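How to Wrap a Hand-Tied Bouquet in Paper and Pack It in a Kraft Bag

A wrapped bouquet travels better than a loose one, and a paper bag keeps it upright on a car seat or in the crook of an arm. The method below works for a small mixed bunch, fresh or dried, with stems up to a hand's length past the binding point. Larger arrangements need a box.

Once the flowers are prepped, one bouquet takes a few minutes. The first few will take longer.

What you need

A small bouquet, already tied at the binding point
One sheet of white paper, plain, large enough to go around the bunch with an overlap
A tall kraft-paper bag with a flat bottom
Floral snips or sharp scissors
Clear tape or a paper sticker
Twine or ribbon
A dry towel
A table you can stand or sit at with both elbows free

For paper, anything from light tissue to medium drawing paper will do. Heavy cardstock cracks at the fold. Newsprint is fine for carrying but the ink comes off on pale petals.

The bag should be taller than the bouquet by at least the width of your hand. You need that extra height for the fold at the top. If your bag is too short, leave it open and skip Step 6.

Step 1. Clear and dry the table

Wipe the table and dry it completely. Kraft paper picks up water marks fast and they do not come out. Move the bucket to the floor or to another surface. Put the snips, tape and twine on the side of your working hand.

Step 2. Check the bunch

Turn the bouquet in your hand and look at it from all sides. Pull any leaf that sits below the binding point. Snap off bruised outer petals on roses and ranunculus. With a mix of fresh blooms and dried filler, the filler should sit slightly above the flowers, where it will not get crushed against them when the paper closes.

Trim the stems to one length. For fresh flowers, cut at an angle. For dried ones, cut straight across so that the bunch can stand on its ends in the bag.

If the tie is loose, redo it now. Wrap the twine around three times, pull it tight, and knot it. A loose tie cannot be fixed once the paper is on.

Step 3. Set out the bag, the paper and the flowers

Open the bag fully before you do anything else with it. Put your fist inside and push the bottom corners flat, then stand it up on the table. Crease the top over once by hand to teach the paper where it will bend, and let it stand closed until you need it.

Lay the bouquet on the table on a diagonal, with the stems pointing toward you and toward your working hand. The diagonal lets you pick it up by the stems without reaching over the blooms. Keep one hand on the bag and the other on the flowers while you judge the height of one against the other.

In the setup shown, pink, peach, yellow and orange blossoms are lying near the middle of the table, with a sheet of white paper standing at an angle behind them. The bag is upright, held by its folded top.
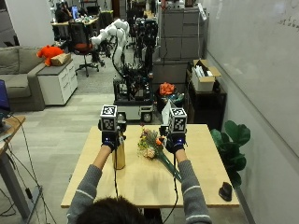
Step 4. Wrap the paper

Put the sheet flat on the table with one corner pointing away from you, like a diamond. Fold the bottom corner up by a third. This gives you a double layer where the stems go.

Place the bouquet in the center with the blooms below the top corner. You want a little paper showing above the highest flower. If the blooms stick out past the corner, slide the whole bunch down.

Bring the left side over the stems and hold it with your thumb. Bring the right side over the left. Do not pull hard. The paper should hug the stems at the binding point and stay open like a cone above it.

Tape the overlap once, at the level of the tie. One piece is enough. If you tape higher up, the cone closes and the flowers press together.

For fresh flowers, dry the stem ends on the towel before you wrap. A damp paper sleeve will soften the bag from the inside. If the bouquet has to go more than an hour without water, wrap the ends in a wet paper towel and put a small plastic bag over that, with a rubber band to hold it.

Step 5. Smooth the sleeve and check for creases

Run the side of your hand down the paper from the binding point to the bottom. Use light pressure and go in one direction only. Going back and forth makes small wrinkles that catch the light.

White paper hides creases when you look straight down at it. Bring your eyes close to the surface, or tilt the sleeve toward a lamp or window. A crease will show as a thin line. On a smooth, brightly lit white surface, the main thing you should see is the soft gray shadow of your own hand.

If you find a crease in the front, turn the sleeve so that it faces the back. Small ones can be pressed out with a dry cloth and a warm iron, but only before the flowers go in. Do not use steam.
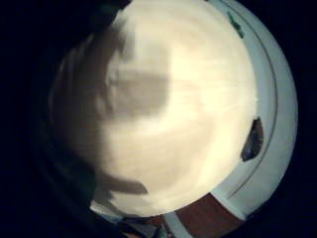
Step 6. Load and close the bag

Open the top of the bag with both hands. Hold the bouquet by the wrapped stems, keep it vertical, and lower it straight in. If the sleeve catches on the side of the bag, stop and lift it out. Pushing will bend the paper at the weakest spot, just above the tape.

Let the stem ends rest on the bottom. If the bunch leans, crumple a piece of scrap paper and tuck it in beside the stems. Two small pieces work better than one large one.

Now close the top. Bring the front and back together along the crease you made in Step 3. Fold over the width of two fingers and run your thumbnail along the fold. Fold once more if the bag is tall enough. Leave air above the blooms - the fold should never touch them.

Fasten with a sticker in the middle. For a handle, punch two holes through the folded part and tie a loop of twine through them. The double fold will hold a small bouquet. It will not hold a vase.

Step 7. Label and store

Write on the bag before it is filled or use a tag. Writing on a full bag presses the pen into the flowers.

Keep filled bags out of direct sun and away from heaters. Stand them side by side in a shallow carton. Fresh flowers should be unpacked and in water the same day. Dried ones can stay bagged for weeks in a dry room.

Common problems

The sleeve unrolls. The tape is too low or the paper is too stiff. Add a wrap of twine over the tape.

The bag tips over. The bottom corners were not pushed out, or the stems are uneven. Take the bouquet out and redo both.

Petals drop in the bag. This is usually the dried filler rubbing. Put it at the back of the bunch next time, or raise it a little more.

The paper tears at the fold. Tissue needs two sheets, laid with the corners slightly offset.

Packing more than one

For a batch, do each step for all the bouquets before going on to the next. Lowri Trevor ran the spring orders at Figueroa this way, 40 bags in a morning, with all the sleeves wrapped and lined up before the first bag was filled. Ibsa Gidey prefers to finish each one start to finish, which takes longer but needs less table. With a small table, use his method.

Cut all your twine ahead of time. An arm's length covers one tie and one handle.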